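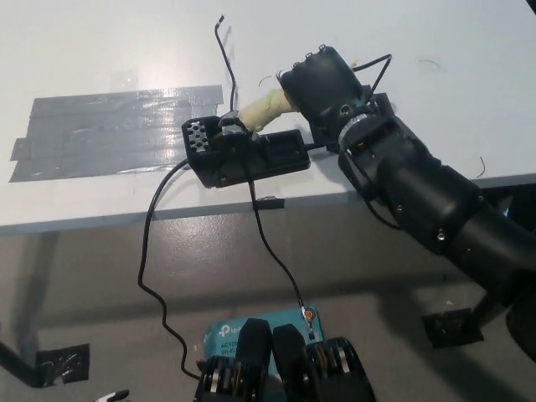
3 Aug 2020

I've had the same white work table for years, and this summer I finally sat down and worked out what to do about the top. I bought it secondhand when I lived in Toledo, from an office that was closing, and it has moved with me twice. The legs are fine. The top is the part that takes the abuse.

White was a bad choice for a work table and I would still pick it again. Every smudge shows, but so does every dropped screw. I had a dark brown desk before this one and lost small parts on it all the time.

I tried three ways of cleaning the scuffs. Dish soap and a damp cloth took off most of the gray marks. Baking soda paste got a few more, but it left a dull spot where I rubbed too long, so I stopped. A melamine sponge worked best on the black lines. Go light with it. It's a fine abrasive and it will take the shine off if you lean on it.

What's left after that is just part of the table now.

Then there's duct tape. I use plain gray, laid down in strips with each one overlapping the last, and it makes a decent patch on a tabletop. It isn't pretty. The edges get ragged, the creases catch the light, and if you have a lamp overhead you'll see glare off it. But it has some grip, and when it wears out you can peel it up and lay new strips.

A few notes for anyone doing the same:

- Wipe the surface with rubbing alcohol first and let it dry. Tape over dust lifts in a week.
- Cut the strips with scissors. I used to tear them and the ends came out like a saw blade.
- Press each strip down from the middle with an old gift card.
- Don't leave a patch on for years. The glue gets hard and it takes an evening to get it off.

I priced a replacement top from Custex and it came to $200 before shipping. Pusomier had one closer to the size I wanted for $357, in a thicker board. Both were more than I paid for the whole table, so I closed the tabs. The tape was $4 a roll at the hardware store in Lovbridge, and I bought two.

I may still replace the top at some point. There's a soft spot near one of the back legs that I don't like, and tape won't help with that - I think water got in under the edge during the last move. I'll take the top off in September when it cools down in here and see what it looks like from underneath.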